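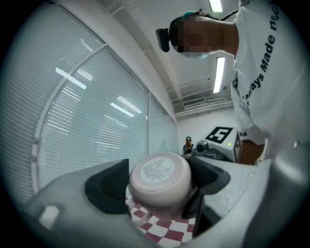
How to remove round paper label from the bottom of a ceramic mug without leaving glue?

Posted in Kitchen and Dishes — Saturday, August 31, 2024
Viewed 1159 times

mintkettle

Good day to all. I have bought six mugs from the Prieto shop, pale pink with glaze, 11 dollars for each one. I am satisfied with the mugs, but on the bottom of every mug there is a round white label with small text, and I can not take it off in one piece. The upper layer of the paper comes away and the lower layer stays together with the glue.

What I have tried until now:

With the first mug I used only my fingernail. After a long time I had removed half of the paper, and the other half became gray and sticky.

The second mug I put in the dishwasher with the label on, because a colleague told me that it will fall off by itself. It did not fall off. It became like a thin skin, and in my opinion it is now worse than before. Some small pieces of paper I found later in the filter.

The other four mugs I did not touch yet.

The place where the label sits is a little bit lower than the ring on which the mug stands, so it is difficult to reach with a flat tool. I also do not know if this place has glaze everywhere. On one mug it feels smooth, on another one it feels slightly rough near the ring. I am afraid to scratch it, or that some oil will go inside the clay and smell later when I pour hot tea.

At home I have dish soap, baking soda, sunflower oil, rubbing alcohol and a hair dryer. I would prefer not to buy a special product if it is possible. Two of the mugs are a gift for my sister in December, so I have time, but I want to do it correctly.

Thank you in advance for every advice.

3 replies

plum_and_saucer
Member, 199 posts

Hello. I had the same problem with a set of bowls, and I can describe the way that worked for me. Please begin with one of the four clean mugs, it is much easier when the paper is still whole.

Put a folded kitchen towel on the table and turn the mug upside down on it. The rim is the thinnest part of a mug and it can chip on a hard table when you press from above. Hold the mug by the body and do not press on the handle.

Warm the label with the hair dryer on the middle setting for one minute. Keep the dryer moving, and let the mug be at room temperature before you start — not from the refrigerator and not from a cold car. Then lift one edge of the label with your nail or with a plastic card, and pull very slowly, almost flat along the bottom. If it starts to tear, stop and warm it again. When I pulled upward and fast, the paper always split in two layers, exactly as you write.

If some glue remains, put a few drops of rubbing alcohol on a cotton pad, leave the pad on the glue for several minutes and wipe. Alcohol goes away into the air, so turn off the hair dryer first and put it far from you, and open a window. After this wash the mug with soap and warm water.

For the mug from the dishwasher I would fill the hollow of the bottom with warm water and a drop of dish soap. It is like a small plate when the mug is upside down, so the water stays there. Wait half an hour, then rub with a soft sponge. The paper should come first. The glue you can take with alcohol, as above.

About the oil: it dissolves the glue well, and on the glazed part you can use it. On the ring, where there is often no glaze, I would not use it. Raw clay can take the oil in and you get a dark spot. I did this with one bowl and the spot is still there.

bareo_fan

Just leave them on, who looks at the bottom of a mug? I have Bareo cups with the stickers since 1000 years and they are fine.

northsill

I agree with the long reply, only I want to add two things.

First, the baking soda. Many people mix it with oil to a paste and rub. It works, but it is a mild abrasive, and if the glaze is matte you may see a shiny place after. On shiny glaze I never had a problem. Use your finger for rubbing and not the green side of the sponge.

Second, please read the label before you remove it. Sometimes there is written if the mug is allowed in the microwave or dishwasher, and after that you have no other place to find this. I write it on a piece of paper and keep it in the drawer with the receipts. For a gift I would write it on a small card for your sister.

mintkettle

Thank you very much to everybody. I have done the third mug with the hair dryer and the slow pulling, and the label came off whole. A thin ring of glue was left and the alcohol took it. The dishwasher mug is standing now upside down with water in the hollow. The text on the label says hand wash recommended, so my colleague will hear from me on Monday.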